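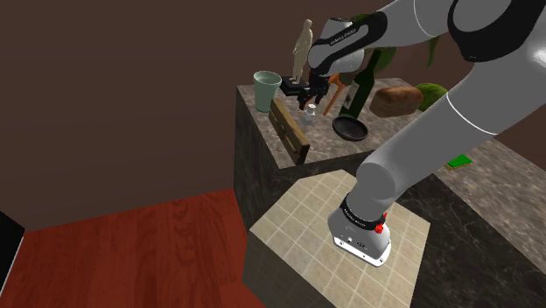
I've been putting off writing up the gripper comparison for weeks, mostly because I kept finding one more thing to try. The question I started with in October was pretty simple: is the two-finger gripper I've been using in simulation good enough for kitchen clutter, or should I finally switch over to the Laketti model with the softer pads? I wanted a counter that felt properly awkward, so there's a tilted crate, a flat black pan, a loaf of bread and a little clear bottle with a white cap all crowded in near the green glass one, and the arm has to come down from above into the middle of it without knocking its neighbours.

I ran 600 attempts with each gripper on the same controller (Mutlow, which I know well enough by now to forgive most of its moods). The plain two-finger one managed 552 clean grasps, which was a lovely surprise! Most of the misses were on the pan, where the fingers come down on the rim at a bad angle and the whole thing skates off toward the edge. I tried slowing the approach by 25 per cent and it helped a bit, though my evenings got a lot longer.
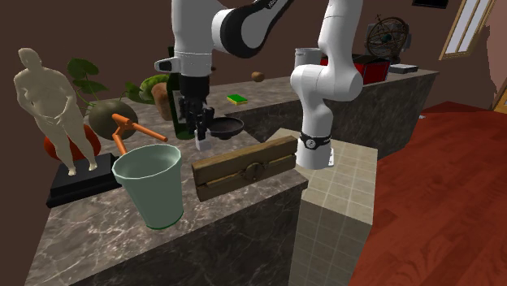
Fingers down in front of the green bottle, with the sponge farther back on the counter.

The Laketti pads were kinder to round things, the melon especially, but they're bulky, and getting them in beside a bottle took more fiddling than I'd like. I also had a go at the Kumarasinghe planner for the tight spots and I think I'll keep it, even if the colour scheme in its settings panel gives me a headache. Next I want to move the wrist camera a little lower and run the small objects again with both grippers, starting with the sponge.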